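Sternton Dry Slope: questions we get before people book

Is it like skiing on snow?
No. The brochure says "snow feel," and Blagoje Lazarević, who has taught here longer than anyone, has asked for those words to come out. The matting is slower than snow and grabs your edges in a different way. You can learn to turn and stop on it. Whether that carries over to a mountain in one afternoon is another matter, and we'd be wary of anyone who promises it.

Will one lesson be enough for my trip?
Probably not. Some people link turns in the first hour, most don't. The Tuesday evening group runs in February and has 11 places.

Do I need the Bronum wax?
The shop sells it and we have no objection to you buying it. We have tried skis with and without it on the main run and could not tell them apart by the end of the session. Water from the sprinklers does most of the work. 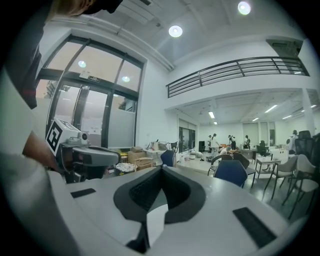
What should I wear?
Forget the ski jacket unless it's cold out, and don't believe the labels on "slope-proof" leggings. Matting scrapes skin badly in a fall, and thin stretchy fabric doesn't stop it. Wear long pants, gloves and a top with sleeves that reach the wrist and stay there. A forearm left bare past the sleeve, as on the left in the photo, is just the kind of skin that gets burned when you put an arm down. Gloves are required on every run, including the nursery.

How long is the main run?
202 feet. You may have seen a bigger number on a listings site – we don't know where they got it.

Is the season pass worth it?
Do the math first. It pays off after roughly 20 visits, and plenty of buyers never get near that. Mei-kuen Wan at the desk will sell you single tickets and take them off the price of a pass if you change your mind within 21 days.

Can I bring my own skis?
Yes, but old ones. Matting is hard on bases and edges.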